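From: Emlyn Jarman
To: gripper-bench list
Date: 21st February
Subject: Re: gloved hands vs. two-finger grippers on cloth

Efa Prothero wrote:
> We ran the Grollen two-finger pair on folded shirts all last July and
> gave up on anything with a lid. The jaws would take the cloth fine but
> they pinched it to a point, so the fold was gone before it got near
> the box. Before I ask for money for hands, has anyone tried the
> Wevberg ones on the same job? And do you run them bare or gloved?

Efa,

We have, for the past few weeks at Rillthorpe. Same arms, same controller, only the ends changed. The job is a blue cloth and a beige plastic case with a hinged lid, on a polished stone top. I run them gloved, in thin black ones, with gray pads at the fingertips.
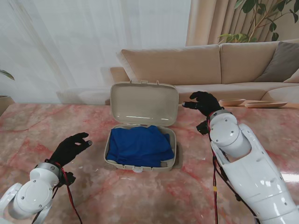
Does the glove hurt finger control?

A little, mostly on small parts like a latch tab. On cloth and on the sides of a case I can't tell the difference, and the bare fingers slid on smooth plastic more than I liked.

To your point about the pinch: the hands spread the load over several fingers, so the fold mostly holds its shape. The price is width. Two hands plus the cloth take up a lot of room over a small tray, and our early runs lost more time to the hands getting in each other's way than to bad grasps. I ended up setting a minimum gap between the wrists in the controller and leaving it there.

Counts so far, since you'll ask. We logged 1,086 tries with the hands. The first 400 were on the old wrist gains and I wouldn't compare them with anything. With your Grollen pair I only have the older set of 1,000, and those were done on a matte bench, so treat any side-by-side with care. I can send both logs.
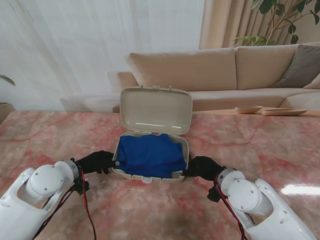 The other thing I changed was holding the case by both sides before doing anything with the lid. With one hand on it, the base tended to turn on the polished top. Two hands fixed that, but then you have to let go with one to reach the lid, and the timing of that release took me four evenings to get right. Esposito's release script is the one I started from – it's on the list archive.

Cables are still a nuisance. Ours hang from the wrists and I keep the slack long so nothing pulls at full reach. If you mount yours, run them down the inside of the forearm and tie them once near the elbow.
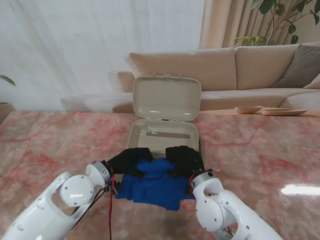 Both hands on the cloth, in front of the open case.

For the camera, I'd stay with a fixed one. We tried a wrist view and the glove filled half of it whenever the fingers closed. Glare off the table bothers the fixed view too, but it stays in one spot and you can mask it.

If the money is only there for one pair, I'd get the hands and keep the Grollens for hard parts. What lid are you using?

Emlyn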